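Personal Finance for Everyday Life, Week 6
Buying a used car from a dealer or a private seller
Notes by Imani Massawe

Okay, last week we did leasing, and a lot of you stayed behind to ask about used cars instead, so I've moved that session up. Bring a calculator (your phone is fine) and the loan worksheet from Week 4.

Start with the total, never the monthly payment. I know I keep saying it! A seller can make almost any car look cheap by stretching the loan out. When I bought my old hatchback, the payment looked lovely until I added everything up and found I was paying $1,236 in interest on a car I only meant to keep a few years. So write down the price, the tax, the title and registration fees, and any dealer fee, and add them up before you talk about loans at all.
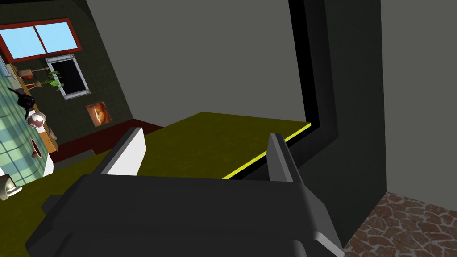
Green tabletop with a yellow strip along the edge, simulated view.

Dealer or private seller? A dealer usually costs more, but does the paperwork and may take your trade-in. A private seller is often cheaper, and you can ask the person who drove the car how it was treated (ask, and then be quiet and let them talk). You will mostly be buying it as is, though. Check that the name on the title matches the seller's ID, and that the VIN on the title matches the one on the car. If there's still a loan on it, stop and find out how the lender wants to be paid off.
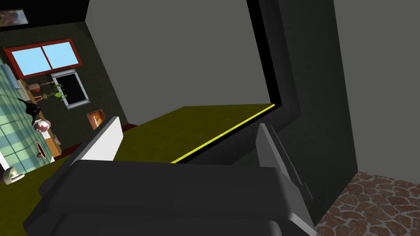
Source: Muthoni Langat / Poltholm

Now the inspection. Pay for one, from a mechanic you picked yourself. Sigita Mockus, who took this class in December, had her heart set on a sedan and the mechanic found $583 worth of brake work. She took the written estimate back to the seller and they split it. A calm conversation with a piece of paper in your hand goes a long way.

On the test drive, leave the radio off. Start the engine cold if you can, try the highway as well as side streets, and park it once or twice. Then run the heater, the AC, the windows, the wipers, all of it.

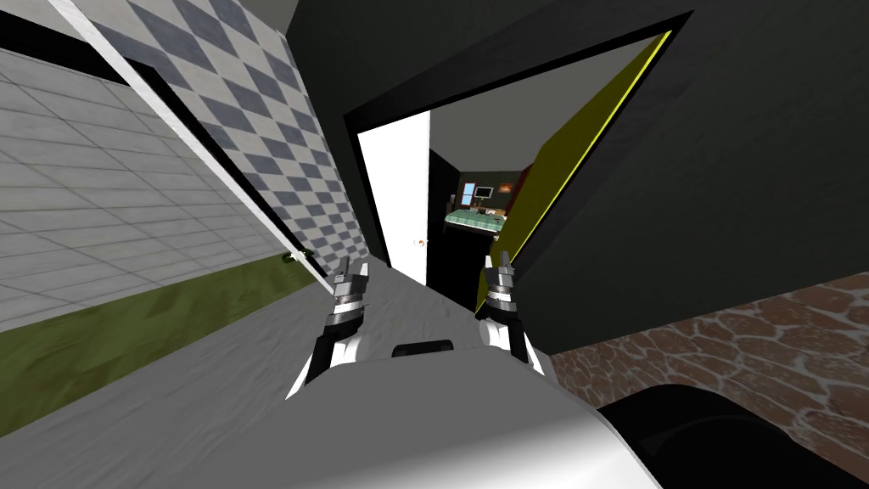 Two grippers side by side, with a tiled wall to the left.

Worksheet for next time
1. Find two listings for the same model, one dealer and one private, both with asking prices under $3,000.
2. Work out the full cost of each, fees included.
3. Get an insurance quote for that model. Quotes can differ a lot between cars that look alike on paper.
4. Write down three questions you'd ask each seller.

Caroline Ogola is covering the first half of next week's class, so hand your worksheets to her.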